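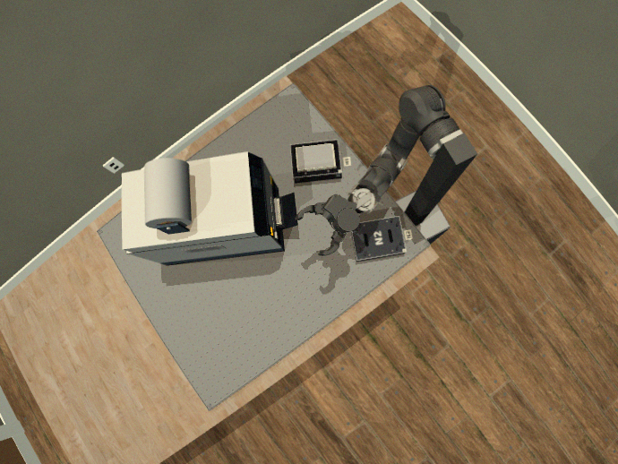
Hello again from the back bedroom, which is still my office and still has the ironing board in it!

So the big news in our house is that I have finally learned to cook rice without a rice cooker. I know, I know. I'm a grown woman and I've been leaning on that little machine since college, but it quit on me one Thursday with company due, and I had to call Boonsong Mahawong two doors down and ask what on earth to do with a saucepan. He laughed for a good long while and then came over.

His way goes like this. Rinse the rice in a big bowl, swish it with your hand, pour the cloudy water off, and do that 4 times (I used to do it once, if I remembered). Let it drain in a sieve while you go find the lid that fits the pot. Then rice in, cold water in, and you touch the tip of your finger to the top of the rice. The water should come up to your first knuckle. I asked him whose knuckle, because his hands are a lot bigger than mine, and he said it has never mattered in his family and he wasn't going to start worrying now.

Bring it up to a boil with the lid off, give it one stir, then put the lid on and turn the burner down as low as it goes. After that it's 12 minutes and no peeking. I peeked. He took the lid away from me and stood there holding it down like I was going to wrestle him for it. When the time is up you pull the pot off the heat and leave it alone a while longer, still covered, and then fluff it with a fork.

It was so good, you guys. Every grain on its own, a little chewy, and none of that gluey layer at the bottom I always thought was just part of life. I ate a bowl of it standing up with butter and soy sauce before anybody else had a plate.

I've made it most nights since, and I've had one real flop, when I used the short grain stuff from the Brarnine market over in Prurkstead and gave it too much water. Boonsong says to go easier with a newer bag, and that I'd get to know the bag (whatever that means). We had rice pudding that night and everybody was happy enough. Leftovers go straight in the fridge in a flat container and turn into fried rice the next day with an egg and whatever peas are rattling around in the freezer.

A few of you wrote in after last time about the onion soup. Yes, you can use yellow onions. Yes, it really does take that long. And to the reader who asked if she could skip the toast on top, you can, but I'd be sad for you.

I also want to say thank you, because there are now 3,549 of you getting this letter, and I remember when it was my sister and her bowling team. Keep the questions coming, just hit reply. In May I'm planning to tackle flatbread in a skillet, so if your grandmother had a trick for keeping it soft, please send it along and tell me if I can print her name.

I'm off to rinse some rice!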